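**Hand-held gripper vs. remote control for packing demos — which are you using, and why?**

---

**flisside_tom**

We are collecting demonstrations for a pick-and-pack task: small household items into a carton, mixed shapes, no fixed order. So far everything has been done by remote control with a leader arm driving a follower. It works, but it is slow. A good operator gives us 12 usable episodes an hour, and half the failures are the operator losing depth when the wrist goes below the carton rim.

I am thinking of moving to hand-held grippers with the camera on the tool and recording 300 episodes that way before the end of November. Before I commit the time I'd like to hear from anyone who has done both on the same task. Main worries:

- pose tracking inside a carton, where the view is mostly plain card
- whether people move in ways the arm can't follow
- finger width against carton width

---

**nhung.t**

Done both. The hand-held route is faster by a wide margin, but budget for rejects. Of our first 300 episodes we kept 282. Most of the losses were tracking, the rest were joint limits on replay. That is a better rate than we ever had from remote control, where people simply gave up partway through and reset.

On your second point, people do move in ways the arm can't follow. They roll the wrist past what joint six will give you. We now run a reachability check on each episode straight after it is recorded, so the person holding the tool finds out while they still remember what they did.

---

**kestrel_9**

I'd argue against. Remote control gives you the robot's own joint states, its own delays and its own contact forces. With a hand-held tool you get a trajectory and a gripper width and you have to guess the rest. For packing, where the item touches the wall on the way down, that guess matters.

We trained the same policy on 40 remote episodes and 300 hand-held ones. The remote set did better on the last few centimetres of every insertion.

---

**nhung.t**

> The remote set did better on the last few centimetres of every insertion.

Was the latency matched? If you didn't shift the actions to allow for the arm's lag, the hand-held policy will always be late at contact. We saw the same thing until we measured it properly.

---

**kestrel_9**

Matched on the camera side. Not on the gripper side, I'll give you that. I still wouldn't expect it to close the whole gap.

---

**osk_bench**

What surface are you all tracking against? We had a grey lab bench and lost tracking all the time. Put a patterned cloth down and it mostly went away. Now we record in ordinary rooms wherever we can.

---

**flisside_tom**

Grey bench here too. Noted.

Does anyone have a view from the tool with it down at the carton? I'd like to know how much of the inside stays visible past the fingers before I order anything.

---

**brock_r**

I can help with that one. We have been recording in homes for the Henare task set, two grippers, one in each hand. Box on a bed, two round-topped containers in it, right-hand tool over the box:

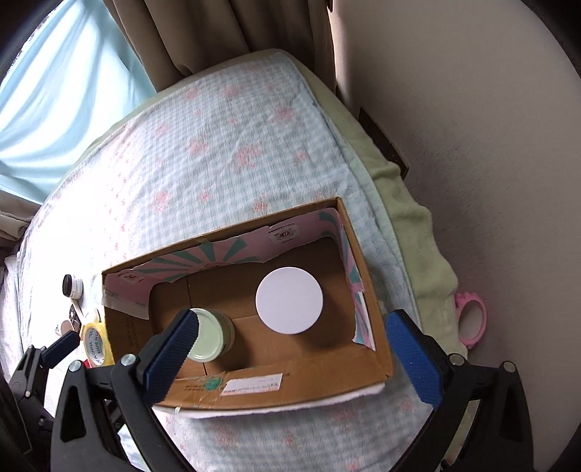
**Brock Robichaud**
*Demonstration lead, Ilura*

Some notes that go with it.

1. The finger pads are wider than you would like. With the tool open, one pad is over part of the green lid and the other is outside the right wall of the box. If the jar is the target you need to come in from a different angle, or turn the tool so the fingers run along the longer gap. We ask people to settle the turn before they go below the rim.

2. Plain card is poor for tracking, as you suspected. The floor of this box has a couple of seam lines and not much else. The gingham blanket and the printed paper on the inner walls are much better. We keep the box far enough from the camera that some of the cloth is always in view, and we slow the descent.

3. Daylight. The left side of the blanket is washed out. We lock exposure at the start of the session and accept that one side will clip. Leaving it on auto made the brightness jump each time the tool dipped into the box, and the tracker hated that more.

4. The second gripper only shows at the far lower left. If you are recording two-handed, don't rely on one wrist view to tell you where the other hand is. Use the relative pose.

---

**kestrel_9**

Point 1 supports what I said. With an arm you would have hit the rim with that right finger and known about it. By hand the person feels it and corrects, and the correction isn't labelled as anything.

---

**brock_r**

It's in the trajectory, so the policy sees the correction. What it doesn't see is the force. If you need force, fit a sensor or use remote control for those episodes. We do the second: hand-held for the bulk, then 40 remote episodes per task for the tight insertions, weighted up in training.

---

**nhung.t**

Same split at our end, near enough. Nhung Trịnh here, for anyone who was at the Flevstead workshop and wants the reachability script. Send me a message with your arm model. It needs the joint limits filled in by hand.

---

**osk_bench**

@brock_r are you masking the fingers out before tracking?

---

**brock_r**

Yes, fixed mask for the bases, and one that follows gripper width for the pads. The dark corners of the lens are masked too.

---

**flisside_tom**

Useful, thanks. I'll order one pair with narrower pads and do a 40-episode pilot on the real carton, patterned cloth underneath, exposure locked. Keeping the leader arm set up for the insertions.

kestrel_9, if you rerun with the gripper latency matched I'd like to see the numbers.

---

**kestrel_9**

Will do. The arm is in bits until the new wrist bearing comes.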